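Setting up the Flolico for your first take

I'm assuming you've got the tape machine out of its box and the lid off. If not, go back a section and I'll wait.

1. Plug the mains lead in with the power switch off. Leave the amp off too, or you'll get a thump through the speakers.

2. Clean the heads with a cotton bud and a drop of the Frei fluid. I do mine before every session, even the lazy ones.

3. Thread the tape left to right, past both guides, and give the take-up reel nine turns by hand.
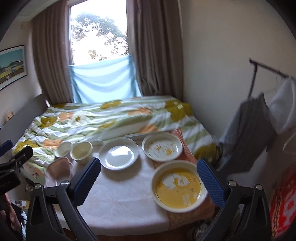 4. Switch on and let it warm up. I give mine up to 40 minutes – Emil Schnyder, who sold me the thing, says I'm fussing, but the pitch wobbles on my slow songs if I don't.

Note: the counter doesn't reset itself. Mine said 457 when I started the Fondby demos and I spent a whole evening looking for a chorus in the wrong place! Press the little button until you see zeros.

5. Plug your mic into channel one and sing the loudest bit of your song. Set the input so the needle just tickles the red. Then do the same for guitar on channel two.
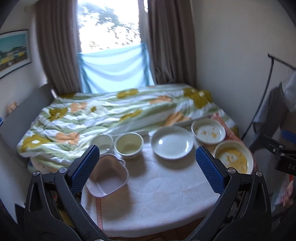 6. Arm one track only, press record and play together, and count yourself in out loud. You can trim the count later.

Caution: never go straight from fast rewind to play. Hit stop, let the reels settle, then play. I stretched a lovely backing vocal of Itzel Ibarra's that way and she had to come back and sing it again (she was very nice about it).

7. Play it back through headphones. If the top end sounds dull, go back to step 2 before you touch the tone controls.

Bouncing tracks together is in the next section, along with the Cenura reverb.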